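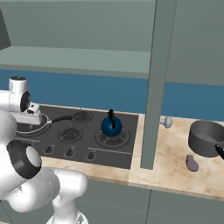
## 주방 시뮬 → 실기 전환 장비 도입 회의 (2차)

시작 오후 2시, 소회의실. 표 책임, Morven Cruickshank, 방 선임, 구매 명 대리, 설비 쪽 옥 과장 (중간에 들어옴). 기록은 방 선임.

지난번 회의록 확인은 생략. 1차에서 미룬 건부터 바로 들어감.

### 1. 시뮬 쪽 현황

- 주방 씬은 현재 걸로 계속 감. 쿡탑 왼쪽 끝에 프라이팬, 오른쪽 화구에 파란 주전자, 조리대 오른쪽에 냄비랑 가지. 배치 바꾸자는 얘기 있었는데 견적 끝날 때까지 고정.
- Morven: 팬 과제는 쓸 만함. 손이 팬 위에 갔을 때 팔이 팬 왼쪽을 많이 가려서 이 시점만으로는 판단이 어려움. 실기에서는 카메라 한 대로 안 될 거라는 의견. → 3번에서 다시.
- 찬장 문 열린 상태가 기본값인지 표 책임 질문. 문 열린 버전, 닫힌 버전 둘 다 있고 비교용으로 열린 쪽을 먼저 돌리는 중. 실물 목업에도 여닫는 문이 있어야 한다는 뜻이냐 → 그렇다, 최소 한 짝.
- 학습 한 바퀴에 192시간. 현재 장비 기준. 이 숫자 때문에 오늘 회의가 잡힌 것이므로 다들 알고 계실 것.
- 실기 평가는 과제당 약 300회 계획. 표 책임이 너무 많지 않냐고 함. Morven은 줄이면 과제 간 비교가 의미 없다고. 일단 유지하고 일정에서 깎기로.

### 2. 연산 장비: 구매냐 임대냐

명 대리가 비교표 띄움. (표는 공유 폴더, 회의록에는 안 붙임)

Vörös 워크스테이션 견적 974만 원. 부가세 별도. 설치비는 포함인데 랙 레일은 빠져 있음. 명 대리가 레일 포함으로 다시 달라고 요청해 둠, 답 아직.

임대는 Zemelel 쪽. 월 단위 계약이고 최소 기간이 있음. 기간이 짧으면 임대가 싸고, 올해 안에 과제를 다 돌릴 거면 구매가 낫다는 계산. 다만 이 계산은 장비가 쉬지 않고 돈다는 가정이라 표 책임이 마음에 안 들어 함. 지난 분기 가동 기록 보면 밤이랑 주말이 꽤 비어 있음. Morven이 그건 대기열을 안 만들어서 그렇지 수요가 없는 게 아니라고 반박. 대기열 스크립트는 방 선임이 만들다 만 거 있음. 마무리하기로.

전기. 옥 과장 여기서 들어옴. 지금 실험실 분전반에 여유 회로가 하나밖에 없고 그건 팔 쪽으로 잡아 둔 것. 워크스테이션까지 넣으려면 증설 신청 필요하고 신청서에 정격 소비전력이 적혀 있어야 함. Vörös 사양서에 최대값만 있고 정격이 없음. 명 대리가 문의.

소음 얘기 잠깐. 옆방이 녹음 부스라 서버급 팬 소리는 민원 들어올 것 같다고. 복도 쪽 창고에 두는 안 → 창고 환기가 안 됨. 보류.

**결정:** 구매로 가되 분전반 증설이 승인된 다음에 발주. 그 사이 급한 학습은 임대 최소 기간만. 임대 비용은 기존 클라우드 항목에서 씀, 새로 기안 안 올림.

### 3. 로봇 팔 및 그리퍼

팔은 1차에서 이미 한 대로 정리됬음. 오늘은 주변 장비만.

- 베이스 고정판: Panavetti가 제작 가능하다고 함. 도면을 우리가 줘야 함. 시뮬에서 베이스 위치를 조리대 앞쪽으로 잡아 놨으니 실물도 쿡탑 앞에서 안쪽으로 뻗는 배치가 되어야 함. 옥 과장: 그러면 사람이 서는 자리가 없어진다, 안전 펜스를 어디에 칠 거냐. Morven이 조리대를 벽에서 띄우는 안을 냈는데 바닥 배선이 걸림. 도면 나오면 현장에서 테이프 붙여 보고 결정.
- 그리퍼: 기본 포함품으로 시작. 별도 구매 없음. 프라이팬 손잡이는 굵기를 모르니 실물을 사 와서 잡아 보기 전까지는 손가락 패드 주문하지 않음. 주전자 손잡이는 아치형이라 접근 방향이 문제지 힘 문제가 아니라는 게 Morven 의견. 표 책임은 둘 다 문제일 거라고 봄. 기록만 함.
- 예비 부품: 손가락 한 세트, 케이블 한 벌. 비상정지 버튼 추가 한 개 (펜스 바깥용). 명 대리 왈 비상정지는 팔 업체 순정이 비싸니 호환품 알아보겠다 → 안 됨, 안전 관련은 순정으로. 옥 과장 강하게.
- 카메라: 두 대. 한 대는 고정, 한 대는 반대편에서. 손목 장착은 이번 예산에 안 넣음. 브라켓은 사내 가공.

카메라 건에서 시간 좀 씀. 정리하면, 시뮬 시점을 실물에서 그대로 따라 하려면 설치 높이를 맞춰야 하는데 실험실 천장에 덕트가 있음. 옥 과장이 높이 실측해서 회신. 안 되면 시뮬 쪽 시점을 바꾸는 게 싸다 (돈 안 듦, 대신 재학습).

### 4. 주방 목업

Tisent 견적 467만 원. 하부장, 상판, 상부장, 문짝 포함. 운반비 포함인데 사다리차는 미포함. 우리 층 엘리베이터에 상판이 들어가는지 아무도 안 재 봄. 옥 과장 담당.

상판은 시뮬에서 베이지색 대리석 무늬인데 실물을 천연석으로 하면 무게도 돈도 감당 안 됨. 무늬 비슷한 걸로 하면 되고 색만 너무 어둡지 않게. Morven은 무늬까지 맞출 필요 없다고 했다가, 그래도 벽 색은 맞추고 싶다고 함. 뒷벽 파란색, 수납장 회녹색. 표 책임이 페인트는 우리가 칠하자고. 예산표에 페인트 항목 없으니 소모품에서.

쿡탑. 제일 길게 얘기함.

- 실제로 불이 나오는 가스는 안 됨 (건물 규정). 옥 과장 확인 끝.
- 화구 모양이랑 앞쪽 조절 손잡이 정도만 있으면 과제에는 지장 없음. 손잡이는 돌아가야 함. 중고 쿡탑 사서 내부 비우는 안이 유력.
- 명 대리: 중고는 세금계산서가 안 나오는 경우가 많아서 법인카드 처리가 곤란. 업체 판매 중고만 보기로.
- 인덕션으로 대체하자는 얘기도 나왔지만 화구 받침이 없어서 팬이 놓이는 높이가 달라짐. 기각.

소품은 따로 견적 안 받음. 프라이팬, 주전자, 깊은 냄비는 마트에서. 채소는 모형으로. 진짜 가지는 하루만 지나도 표면이 달라져서 비교가 안 됨. 모형 가지 크기가 제각각이니 작은 걸로 여러 개 사서 고를 것. 파란 주전자 재고 없으면 색 아무거나, 단 손잡이는 위로 넘어가는 형태여야 함.

**결정:** Tisent로 진행. 단 상부장 문 경첩을 양쪽 다 시험할 수 있게 바꿀 수 있는지 물어보고, 추가금 나오면 기본형으로.

### 5. 예산 정리 및 순서

표 책임이 총액보다 지출 시점이 문제라고 함. 이번 분기에 다 쓰면 감사에서 몰아 쓰기로 보임. 팔이 들어오는 시기에 맞춰서 목업을 먼저, 연산 장비를 나중에.

순서는 이렇게 하기로.

1. 분전반 증설 신청 (견젹 필요 없음, 바로 가능)
2. 목업 발주. 엘리베이터 실측 뒤에
3. 고정판 도면 → Panavetti
4. 소품, 카메라
5. 워크스테이션 발주

1월 전에 목업까지 들어와 있어야 한다는 게 Morven 요청. 표 책임은 노력하겠다고만. 납기는 Tisent가 확답을 안 줌.

예비비 항목은 남겨 둠. 금액은 표 책임이 본부랑 얘기하고 나서 채움. 사다리차랑 랙 레일은 여기서 나갈 가능성 큼.

유지보수 계약은 팔만. 워크스테이션은 기본 보증으로 버팀. 명 대리가 보증 연장 가격도 받아 두겠다고 해서 그건 받되 이번에는 안 넣음.

### 6. 기타

- 실험실 출입 명단 갱신. 설치 업체 사람들 들어오려면 전날까지 명단 필요.
- 지금 실험실에 있는 낡은 작업대 폐기 건. 자산 스티커 붙은 건 폐기 신청, 없는 건 옥 과장이 옆 팀에 물어보고.
- 실기 300회 돌릴 인력. 초기화를 사람이 해야 함 (가지 제자리, 문 제자리). 단기 인력 쓸지는 장비 회의 범위 밖이라 넘김. 근데 언젠간 얘기해야 함.
- 시뮬에서 실패한 것만 먼저 실기로 돌려 보자는 Morven 제안. 순서 문제라 예산 영향 없음. 방 선임이 목록 뽑기.

### 할 일

| 담당 | 내용 | 언제까지 |
|---|---|---|
| 옥 과장 | 증설 신청, 엘리베이터·천장 높이 실측 | 다음 회의 전 |
| 명 대리 | Vörös 정격 전력 문의, 레일 포함 재견적 | 답 오는 대로 공유 |
| 명 대리 | Tisent 경첩 옵션, 납기, 사다리차 | 다음 회의 전 |
| 명 대리 | Zemelel 임대 최소 기간 계약서 초안 | 급함 |
| Morven | 베이스 고정판 도면 초안, 카메라 위치 두 안 | 실측 나온 뒤 |
| 방 선임 | 대기열 스크립트, 실패 과제 목록 | 이번 주 |
| 표 책임 | 본부 예비비 협의, 지출 시점 확인 | 미정 |

다음 회의는 실측값 나오면 방 선임이 공지. 이번처럼 길어지면 안 되니 쿡탑 건은 명 대리랑 Morven이 따로 만나서 후보를 두 개로 줄여 올 것.

끝난 시간 오후 3시 50분. 빠진 거 있으면 댓글로 주세요. 금액 쪽은 제가 듣고 적은 거라 명 대리님이 한 번 봐주시기 바람니다.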